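Desk power, part two: the strip stays on top

In part one I measured the old desk and complained about the cable tray. Since then the tray has come off entirely, and the four screws that held it are in a jar in the shed. Several people wrote in to say I should have bought a longer lead. I did look at one. The run from the wall outlet to the back of the table is short enough that a longer lead only gives you more lead to coil.

The work surface is now the white top I bought secondhand from Kylie Nepia when she closed her sewing room in July. It is matte, it wipes clean with a damp cloth, and it shows every crumb. I used to think of that last property as a defect. With small screws and offcuts of wire it is a help, as anything dropped is visible straight away. On the old brown desk I lost a grub screw for a month.

Tegan Stubbs suggested a rubber mat over the whole surface. I tried one for a few days and took it up again. It lifted at the corners, and grit collected underneath where I couldn't see it.

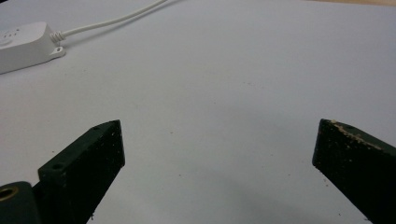

The working area, due for a wipe. Power strip at upper left.

My rule for the top is that the middle stays clear and anything permanent lives at the side. The strip is the only permanent item so far. I had planned to screw it to the underside, and got as far as marking the holes. Two things changed my mind. First, my plug packs are heavy and tend to sag out of an inverted socket. Second, I switch things off individually at the end of the night, and reaching under a table to find the right button by feel is a poor system. I turned off a charging drill battery that way twice.

A strip with one button per outlet solves most of this, provided you can see the buttons. Mine is white on white, so the sockets are easy enough to pick out and the buttons less so. Flynn Ruawai has dots of nail polish on his, one colour per device. I will probably do the same once I settle which device goes where.

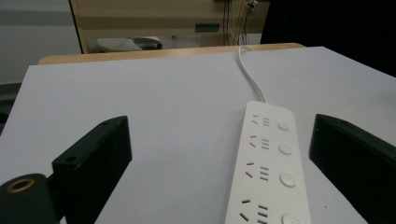
One button beside each outlet. Cable goes off the back of the table.

The lead leaves from the far end and drops over the back edge. I prefer this to a lead coming out towards me, where it would catch a sleeve. It does mean the strip has to lie more or less front to back, and a large plug pack can overlap the socket next to it. The fix is ordering: bulky packs go at the ends, flat plugs in between.

On fastening, I have not decided. Hook-and-loop tape would let me swing the strip out of the way for larger jobs — a 50 cm length cut into short pieces should be plenty. Jarrah Lockyer uses double-sided foam tape, which holds well and takes the finish with it when removed. I would like to keep the finish. For now the strip sits loose and I straighten it when it bothers me.

Remaining jobs: a clip for the lead where it passes over the edge, the nail polish, and a brighter lamp. The lamp will get its own post, as I have 4 of them on loan and opinions about most.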